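Progress report - Sidari influencer disclosure and talent project
To: Dammont Fund
May 25, 2026

Quick one this time, full accounts to follow. Sorry for the gaps.

Where we are. Project helps reality TV contestants and online personalities say no to brand deals they don't like the look of - slimming teas, betting apps, skin products with no ingredients list. Free contract reading, a phone line, short workshops. All three now running. Phone line busiest in the evenings, which we had not staffed for. Fixed now.

Contracts. 17 read since April. Most were fine once the exclusivity wording came out. 2 were bad enough that we told the client to walk away, and both did. Turnround is up to 12 days, too slow, the brands want an answer by the weekend. Halvorsen have offered a second reader at their lower rate, we would like to say yes.

Workshops. First one full, second one half full (clashed with an awards night, our mistake). Topics were morning-after publicity, tagging paid posts properly, and what to do when a manager has allready said yes for you.

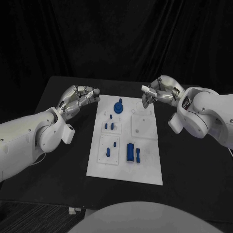 Folell wrote back after the second session that the tagging part was the only bit their talent remembered, and could we please drop the hour on tax and do that twice. They also felt the handout was written for lawyers. Fair. Tax goes into a seperate evening, handout being rewritten in plain words.

Money. On budget apart from venue hire. Travel underspent, want to move it across - form attached, needs your signature. Phone line costs as forecast.

Problems. Agencies still nervous of us. One big management firm won't let its people attend. Podcast episode delayed, guest pulled out when her new series was announced, looking for another. Press cuttings thin.
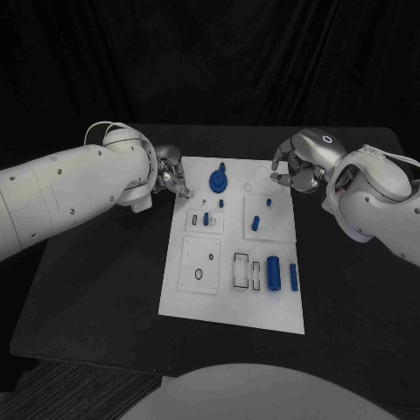 Next. Rewritten handout out to 100 contestants and ex-contestants. Second reader in place if you agree. Podcast recorded, with or without a famous guest. Then the tax evening, date tbc.

Need from you: yes or no on Halvorsen, and the signed form.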